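Looking after a wood countertop

I love my wood counters more than is sensible. We put them in six years ago, and I still run my hand along the grain every morning while the coffee brews. People always ask if they're a pain to keep up. A little! But most of it is habit, and the habits are easy.

Everyday wiping

Use a soft cloth wrung out in warm water with one drop of dish soap. Wipe with the grain, then go over it again with a dry towel. The dry towel is the step everybody skips, and it makes the biggest difference around the sink, where water likes to sit in the seam and turn the edge gray.

Skip the scrubby side of the sponge. Skip bleach too. If something smells (onions, usually), rub it with half a lemon and a spoonful of coarse salt, leave it five minutes, and rinse.

Is it time to oil?

Flick a few drops of water on the busiest spot. If they bead up, you're fine. If they flatten out and leave a dark patch, get the oil out. Mine needs it every couple of months, more often in winter when the heat is on.
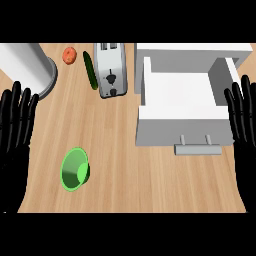 Use food-grade mineral oil and warm the bottle in a bowl of hot water first. It goes on so much easier! Pour a thin line down the middle, spread it with an old T-shirt, and do the front edge while you're at it. Leave it overnight and buff off whatever is still shiny in the morning. Please don't use olive oil. I did it once and the whole kitchen smelled like a stale cracker box by April.

My neighbor Bianka mixes her own board cream — one part beeswax to four parts mineral oil, melted together in a jar set in simmering water — and I've been converted. It holds up to splashes much longer than plain oil.

Stains and rings

White rings from hot mugs often come out with a dab of the cream and some patient rubbing. Black marks are usually iron, from a wet can or a cast-iron pan. Try lemon juice first. If that doesn't shift it, sand lightly with 220 grit, always with the grain, and feather out well past the mark so you don't end up with a dip. Then oil that patch twice.

Small dents are the fun ones. Lay a damp cloth over the dent and touch it with a hot iron for a few seconds at a time. The fibers swell right back up! Let it dry for a day before you sand or oil.

Oily rags: spread them flat outside to dry before they go in the trash, especially if you use linseed or tung oil, which can heat up and catch fire in a wadded pile.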